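Two arms fighting over one glass in the planner - how do you stop it?

Azucena Ledesma
Posted Mon 21 October

Hello all, and sorry in advance for the long post! We have a two-arm cell and the job is unloading wine glasses from a wire rack, then wiping them with a cloth. Planning runs in Drolto, and each arm gets its own planner. One arm by itself is lovely to watch. With both of them going, the planners each pick a path through the middle and one arm just stops and waits until it times out.
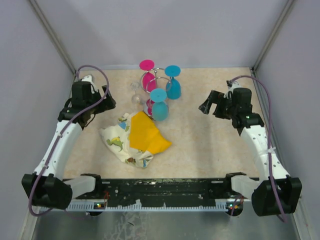
I've tried raising the timeout to 3000 ms, which only makes the wait longer, and I've tried making the padding around each arm bigger, and then nothing near the rack can be reached at all. The clear glass is a separate headache, as our depth data hardly sees it. Should I be planning for both arms as one big robot, or is there some gentler way? I'd love to hear what has worked for people.

Riis

Oh, I feel for you, we went through the very same thing in August! Planning all the joints together does work, but it got slow for us, so we only do it when both hands are close to the same glass. The rest of the time we use a plain lock on the shared space. An arm has to ask for the middle before it plans into it, and it gives the lock back as soon as it's clear - put that release in your error handling too, or you'll be restarting things all day.

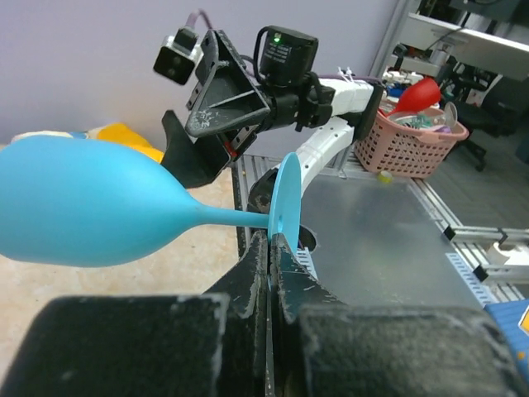
Trondthorpe Robotics Club - Software Help

The other thing I'd check is whether the held glass is attached to the arm in your planning model. Ours wasn't, and the second arm kept planning straight through the bowl. Once you attach it, you can bring the padding down to 12 mm and go from there. For clear glasses we stopped trusting depth and fitted the foot and stem from the wrist camera's color picture, which is fussy to set up but worth an afternoon.
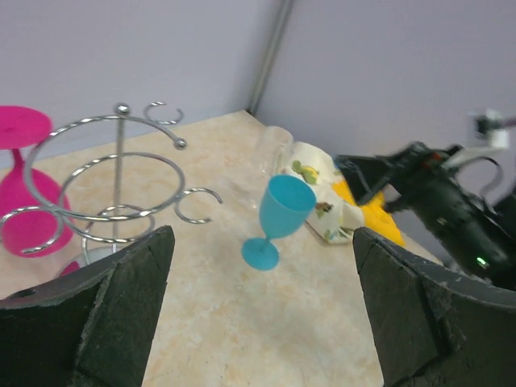

Wikum says the lock is fine but to log who holds it every 200 ms, as a stuck lock looks just like a slow planner. Also try updating Drolto first, that fixed it for me.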